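Two arms, one tent and a long line for lemonade

29 May 2022

Jondix opened its gates to the neighbors this weekend, and the neighbors, being sensible people, went first to the lemonade. The robots had to wait their turn.

The company moved into the old seed warehouse at Filotside two years ago and has been fairly quiet since then, apart from the delivery trucks. The open day was its first, and 129 people signed the book at the gate. Several more walked in past it with strollers.

The main attraction was Deva, a two-armed robot set up at a table outdoors under a white canopy. Those who came expecting something with a face were let down early. Deva is a pair of arms and a good deal of black cable, and it spends its working life picking up small parts and passing them from one hand to the other. The passing, we were told, is the hard bit. A person does it without looking up from a sandwich. A robot has to get both grippers to the same spot at the same moment and then agree on who lets go.

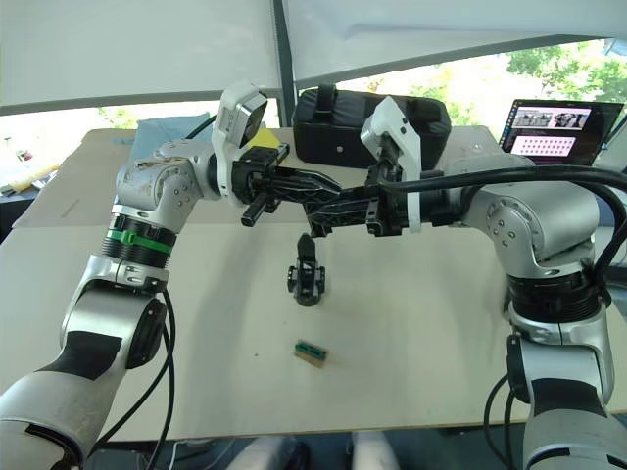

Demonstrations ran every half hour and lasted 14 minutes, a schedule that held until lunch. The crowd was polite at first and then, as crowds do, began to take sides. By the third showing there was a clear left-arm faction near the front, made up mostly of children, and a groan went up whenever the right arm took its time. One successful handover drew more applause than the mayor's welcome speech, though it was also a lot shorter.

Staff took questions between runs. Would it take people's jobs? The company says it wants the robot for sorting and light assembly, work it has trouble hiring for. Could it fold laundry? Not well. Could it be bought? Not yet, and the engineer who was asked the price studied the grass for a while before saying it hadn't been set.

Indoors, visitors could see Raju, the company's software for teaching the arms new tasks, and try steering a practice arm toward a foam cup. The cups came off worse. Jondix had laid in 800 of them, which looked like caution in the morning and good planning by midafternoon.

There was some grumbling about parking on the verge along the Filotside road, and the parish of folding chairs set out for older visitors was taken over by teenagers almost at once. The company says it would like to hold another open day next May, with more shade and a second lemonade stand.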